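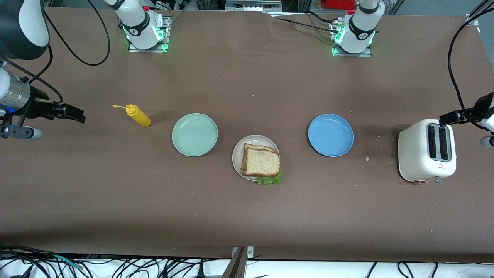
The Order of a Sandwich: A Study of Sequence, Crumbs and Mustard

Foodways and Everyday Design, final project report
Sep 29, 2022

1. Why a sandwich

Our first proposal was a study of soup. It was returned with the comment "messy," so we moved on to sandwiches, and I would like the grader to know that we have learned a great deal about messy in the meantime.

The question we settled on is a small one. When people put together a plain lettuce sandwich with toast and mustard, what order do they do it in, and does the order matter to the person eating it? Every recipe card we found treats this as obvious. Our families treat it as a matter of principle. Jucélia Tavares, who was supposed to be keeping our notes neutral, holds that mustard goes on the lettuce and has not moved an inch since May.

2. What we used

A table with a brown covering, a toaster, a large white plate, a small dish, square bread, leaf lettuce and yellow mustard in a squeeze bottle. We left out cheese and tomato because Emmett Halvorsen worked out how many possible orders each extra ingredient adds, and we all went quiet for a bit.

The toaster sat at one side and never moved. In our first trials we let people put it where they liked, and they spent so long arranging the table that two of them forgot to toast anything. After that we fixed the layout and let them complain about it on the form.

3. What people did

We collected 110 written sandwich plans from students at Emimthorpe and followed up with 20 of them at the table. The plans are tidy. The sandwiches are another story.

Most people wrote "bread, lettuce, mustard, bread." At the table a good share of them put the lettuce down, looked at it, and picked it up again. Leaf lettuce has opinions. It does not lie flat, it hangs past the crust on whichever side you aren't watching, and it makes the second slice a balancing job. 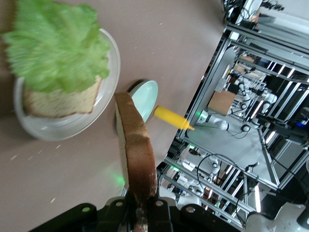 The second slice was where plans fell apart. A person with the lettuce already down has to decide whether to dress the leaf, dress the underside of the incoming bread, or give up on mustard altogether. Nine people dressed the bread in midair. We had no code for this on the sheet, so it went under "other," and "other" became our largest category, which our advisor, Mercedes Giraldo, says is a finding if we phrase it well. We have tried to phrase it well.

Toasting helped more than we expected. Toast stays stiff when you hold it by one end, while soft bread folds over and drops its load. It also sheds. We began by brushing the table down between turns and later agreed to call the crumbs a constant.

4. The mustard problem

No section of this report was rewritten more often. We had assumed mustard was a simple step because you squeeze and it comes out. Our coding sheet gave it one line. By the second week it had a page of its own, covering whether the cap was dealt with before or after the bread was in hand, whether the bottle was put back standing or left on its side, and how much muttering took place.

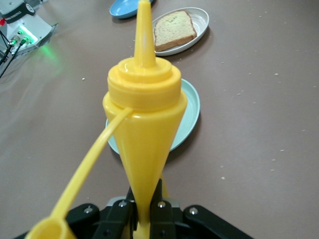 Otis Rosenthal

I took over the writing from this point, so any change in tone is mine. A cap on a strap can't roll off the table, and for that I am grateful to whoever thought of it. It can, however, swing into the lettuce. People who opened the bottle first and then reached for the bread did better on our timing sheet than people who did it the other way round, and they muttered less.

5. Results, such as they are

Eaters could not reliably tell one order from another. They could tell when the mustard was all in one spot, and they minded. If we ran this again we would study spreading and leave sequence alone. We would also buy more bread at the start.

Jucélia has asked that her dissent be recorded. It is recorded.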